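Demonstration collection (robot learning)

214 shares · 8 comments

Demonstration collection is the gathering of recorded examples from which a robot learns a task. Each recorded example is usually called a demonstration or an episode. It holds the camera views of the work together with the positions of the robot's joints and gripper, stored so that every camera view can be matched to the motion made at that moment. A learning system is then trained to produce similar motions when it is given similar views.

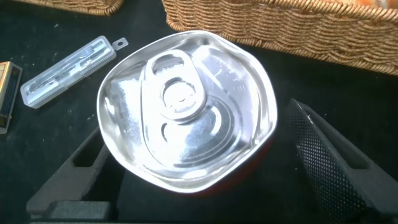

Background

Early industrial robots were programmed point by point. An operator moved the arm to a position, saved it, and went on to the next one. This works well when the parts are always in the same place and have the same shape. It works poorly for household objects, waste sorting and other jobs in which the items differ from one case to the next. A crushed aluminum can is a common test object for this reason. Its outline depends on how it was flattened, its surface throws bright highlights into the camera, and the gripper fingers have to meet an uneven rim.

Collecting demonstrations replaces the saved points with a large body of examples. The person giving the examples is called the operator or demonstrator.

Methods

In teleoperation, the operator controls the robot from a short distance with a second arm, a hand controller or a pair of handles. The robot carries out the motion as it is given, and the recording contains the robot's own movements. The operator may look at the table directly or at the camera views.

In kinesthetic teaching, the operator takes hold of the arm and guides it by hand. Little extra equipment is needed, but the operator's hands and body often block the outside cameras. Some groups guide the arm once and then have it replay the motion for the recording.

In handheld collection, a person carries a gripper that is not attached to any arm. The gripper has its own camera, and its path through space is worked out afterward. Handheld sets can be taken into kitchens, shops and workshops where an arm would be hard to install. The path must later be checked against what a given arm can reach.

Cameras

Most setups use at least one camera mounted at the wrist or gripper. It keeps the fingers and the object in close view, and it moves with them. A second camera is often fixed above or beside the table to show where everything is. A wrist camera can lose sight of the target when the arm is far away, and a fixed camera may be blocked by the arm during the grasp, so the two are often used together.

Dark cloth is a frequent choice of table covering because it cuts down glare. It also shows lint and dust. Whether to clean it between episodes is a matter of local habit, and some operators leave it alone so that the system does not come to depend on a spotless background.

Arranging the objects

The object to be grasped is normally placed among others. Baskets, boxes and clear plastic cases are typical company for it. Clear plastic is useful as clutter because its edges are faint and its contents show through. Positions are changed between episodes, either by hand or from a printed list.

The Grira protocol, written by Meriem Ouali for a sorting project at Skallosley, is one such list. It calls for 200 episodes per object, with the layout changed after every 8. The object is turned each time, and a can is replaced once handling has changed its shape too much. The Skallosley set contains 1,819 episodes in all, including those later marked as failed.

Labeling and review

After recording, episodes are watched and labeled. The usual labels are the name of the object, the task in a short sentence, and the outcome. Many groups also mark the start and end of the grasp. Pauses at the beginning are trimmed, as a system trained on them may learn to wait.

Failed attempts are treated in different ways. Some projects delete them. Others keep a failure if the operator recovered from it, on the grounds that the robot will need to do the same. Till Sauerland, who reviewed the Böttcher recordings, divided failures into 7 types, among them the slipped grasp, the missed grasp and the collision with a neighboring object. Böttcher kept the first two and removed the third.

Common problems

Operators differ in speed and in the side from which they approach an object. A system trained on two very different styles may hesitate between them. Written instructions and a practice period reduce the spread.

Timing errors are harder to find. If the camera runs slightly behind the joint readings, each view is paired with the wrong motion, and the recording still looks normal when played back. The Nurkus recorder flashes a small lamp at the start of each episode so that the delay can be measured.

Worn grip pads also affect a set. A pad that has lost its texture needs a tighter squeeze, and episodes recorded before and after a pad change may not agree. The date of each change is therefore kept with the recordings.

See also

Teleoperation
Imitation learning
Robot gripper
Grasp planning

8 comments · Share this article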